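Shared bench rules for two hand-held grippers, what do people follow?

Posted in Automation and Workholding, June 30, 2019

mtoland_shop
We record picking demonstrations with hand-held grippers at our site in Ulldale. Two people often work the same table, one on each tool, and lately the tips have been bumping. No injuries, but we have chipped a pad and one person got a pinched knuckle. My manager wants a written rule sheet and asked me which standard it should follow. I have read through what I could find on collaborative robots and most of it assumes a powered arm bolted to something. Ours are held in the hand the whole time. Objects are ordinary household things, bottles and jars mostly, 302 of them on the current list.

What I need to know:
Is there a standard that covers this, or do we treat it as a hand tool?
Who has right of way when both tools are over the same object?
How close can the other person's free hand be?

pk_retired
Just treat it like any hand tool. Safety glasses and common sense. We never had a rule sheet and it was fine.

Lionel Renaud
I wrote the bench rules we use at Posholm, so take this as one shop's practice. On the standard, I would not claim compliance with a robot standard for something that has no powered arm. Do a normal risk assessment for the tool and the table, write down the pinch points, and have your safety person sign it. If you later mount the same gripper on a robot, that is a new assessment and the old sheet does not carry over.

The rules themselves fit on one page. Ours go like this.

One tool is the lead for each object. The lead is named out loud before anyone reaches. The second tool stays outside the lead's reach until the lead says "clear" or "yours."

No crossing. If the object is on your partner's side, they take it or you swap places. Reaching over the other person's tool is how our pads got damaged too.

Free hands stay off the table while a gripper is open over it. If you have to straighten an object by hand, both tools go back to their parked spots first.

Bottles with caps need more care than they seem to. People come down from above to steady the cap while the other tool comes in from the side, and the person coming from above can't see the fingertips below. If a task really needs that approach, the top tool gets into place first and holds still, and only the side tool moves.
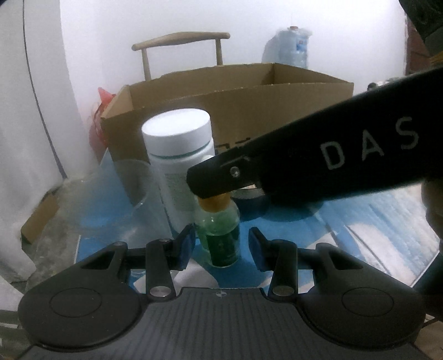
The side tool should close slowly, and the top tool does not lift until the other person has said "closed." We make new people practice that call 17 times before they record anything. It is dull, but they keep doing it afterward.

Other items on the sheet: check the pivot pins and screws at the start of a shift, check the pads for nicks, no glass for the first 6 sessions, and a break after 40 minutes because wrists get tired and tips start to wander. Keep spare objects back from the working area so there is a clear place to set things down.

If you have had a pinched knuckle already, log it. Ours was logged as "minor" with no detail and we could not tell later which joint had done it.

mtoland_shop
Thanks, the lead and second idea is what we were missing. Do you switch lead by object or by session?

Lionel Renaud
By object. We tried by session and the second person stopped paying attention.

dvk_Jacquet
Adding one thing. We use Pallell tables, which are narrow, and taping a line down the middle helped more than the spoken rules did. Redo the tape when you change the table cover. Also I don't agree with the 40 minutes, we do shorter blocks with new people. Not sure about the standards part, ask your insurer.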